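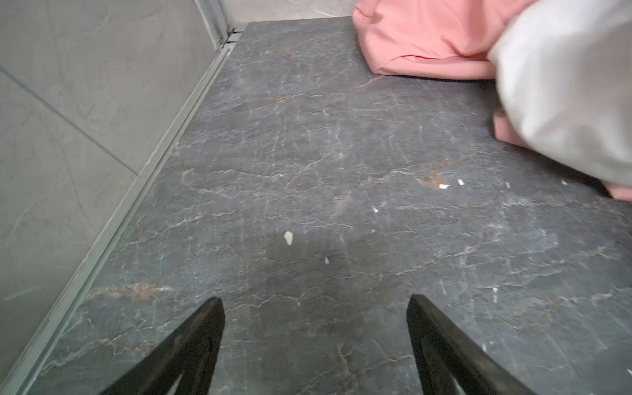 Seema Lodhi asked, on reading a draft of this section, why we bother to detect the debris at all when the planner could simply sweep every part of the floor that the gripper can reach. The objection is a fair one and we tried it. A full sweep takes a long time in a small enclosure, and it goes wrong near cloth. The tool catches a fold, the fold moves, and the map of the floor that was built before the sweep no longer holds. We therefore kept detection as a separate step and let the planner decide what to do with the result.

## 4. Finding small debris on veined stone

### 4.1 The problem

The wrist camera on our arm looks past the gripper fingers at the floor. On a plain floor, a bright spot with a closed outline is nearly always something that can be picked up. On dark marble-patterned stone the same rule fails. The white veins cross and branch, and where two of them meet they often make a short bright blob of much the same size as a scrap of paper. The first version of our detector, Tendau, marked many of these crossings as objects. The planner then sent the gripper to close on bare stone.

Figure 4, at the start of this section, is typical of the views that gave trouble. There are six small white fragments on the stone, and the veins are at their densest between the largest fragment and the rust-coloured patch. Two of the fragments lie close to that patch. A threshold low enough to keep the tiniest fleck also keeps many pieces of vein, and a threshold high enough to drop the veins loses the flecks. We did not find a single setting that worked over the whole floor.

Cloth adds a second difficulty. The edge of a white garment is bright, has folds of its own, and throws a shadow that darkens the stone beside it. A fragment close to such an edge can be joined to the cloth by the segmentation and vanish from the list. We count this as a miss in the results, even though the planner would stay away from the area in any case.

### 4.2 Detection from two views

Tendau works on pairs of wrist views. Each view goes through the same steps:

1. The fingers are masked out with a silhouette drawn from the joint readings and the gripper opening.
2. The floor region is found by fitting a plane and cutting it at the walls and at any cloth.
3. Bright blobs inside the floor region are listed, with a low threshold, so that the list is long and contains many vein crossings.
4. Each blob is given a score for how strongly it continues into a line on either side.

Step 4 does most of the work. A vein crossing has at least one line running away from it. A scrap of paper usually has none, although it may lie on top of a vein and so appear to. We call the score the line score, and compute it by sampling brightness on a small ring placed just outside the blob. If there are bright samples on the ring, and they join up with a longer bright path, the score is high and the blob is set aside as likely vein.

The second view is used for the blobs that remain in doubt. The wrist is moved and turned, the blobs are projected to the floor plane, and the two lists are matched. A vein is part of the surface, so its outline on the plane should stay the same. A fragment with some height shifts slightly against the pattern beneath it. For flat flakes the shift is too small to measure and this test gives no help. We still keep the second view for flat flakes, as glare falls on a different part of the stone and a mark hidden in one view may be clear in the other.

Matching between views was the weakest part of the early code. The pattern repeats enough at small scale that local matching drifted by a whole vein. Loredana Colombo replaced it with a coarse match on the fixed parts of the enclosure, which are the straight line between wall and floor and the corner trim, followed by a small correction on the stone itself. After that change the drift was gone from all our logs apart from those in which neither a corner nor a wall line was in view.

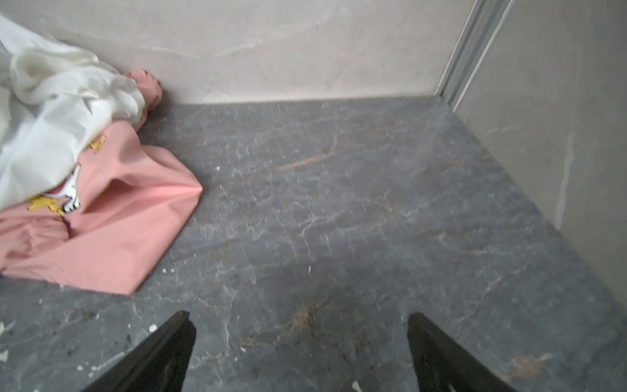 The coarse match needs only one wall line and one other fixed feature. Where a vertical corner is available we use it, and where it is not we use the end of a channel strip or a grout line. Grout lines are the least reliable of these. They are faint under soft light, and pale marbled wall panels have streaks that the line finder can take for joints. We give grout lines a low weight and drop them altogether when a trim profile has been found.

### 4.3 Cloth as a no-go area

The planner, Jadow, treats cloth as something to keep away from. The cloth mask is grown outwards by a fixed margin, and no grasp may be planned inside it. Setting the margin was harder than expected. White cloth on its own is easily separated from dark stone, but a pile made of several garments has gaps, thin edges and shaded strips, and the mask tends to break up there. A printed pattern causes trouble too. A yellow cartoon figure on pink fabric was first reported by Tendau as an object lying on the cloth, and a white printed one as cloth of another kind.

We handle this by filling the mask. Any region that is enclosed by cloth, or that lies between cloth and a wall, is taken to be cloth. The rule is blunt and gives away a little of the floor near walls. It also removed all of the false objects that came from prints. We tried a learned classifier for prints as well, but it needed more examples than we had, and the filled mask was already good enough for planning.

Pointed folds lying out on the floor are kept inside the mask even when they are narrow. An early smoothing step trimmed them off, with the result that Jadow planned an approach across one and the left finger dragged it. The smoothing now only ever adds to the mask.

### 4.4 Which fragments to try

Once the list is ready, Jadow orders the fragments by how easy they are to reach with the fingers open. Both finger tips must be able to come down on floor that is known to be clear, and the fingers must not touch a wall, a channel or the cloth margin on the way. The order is worked out again after every attempt, from a new pair of views.

Dark specks are left out of the list. They can be grime, which the gripper is unable to lift, and on slate-grey stone they have so little contrast that the line score means nothing. A separate output marks dense patches of dark specks so that a person or another tool can deal with them later. Jadow does not read that output at present.

### 4.5 Test set and results

The test set holds over 800 pairs of views, recorded in 14 enclosures with stone or stone-patterned floors. Labels were drawn by hand in Lutel, our log viewer, with both views of a pair open side by side. People labelling from a single view disagreed with each other often enough that we threw those labels away and began again in June.

With one view and no line score, most of the false detections were vein crossings. Adding the line score removed the greater part of them. The second view gave a smaller gain, and nearly all of it came on floors with a hazy sheen. It made no difference on dry-looking matt stone under even light, and on such floors the second view can be skipped to save time.

The misses fall into 2 groups. The first is fragments that lie exactly along a vein and are about as wide as it is. The line score rejects these, as it is meant to, and flat ones are not saved by the second view. The second group is fragments partly hidden by the fingers or cut by the border of the image. Tendau drops any blob that touches the finger mask or the border, and it picks such blobs up again only if the arm happens to move to a better pose.

We looked at asking for a better pose on purpose. Jadow can already move the wrist to look at a given point, and the Gebretsadik coverage map, which we use for the sweep baseline, records which parts of the floor have been seen without fingers in front of them. Joining the two is mostly a matter of software plumbing. It has been run on recorded logs but not yet on the arm, and the results given here do not include it.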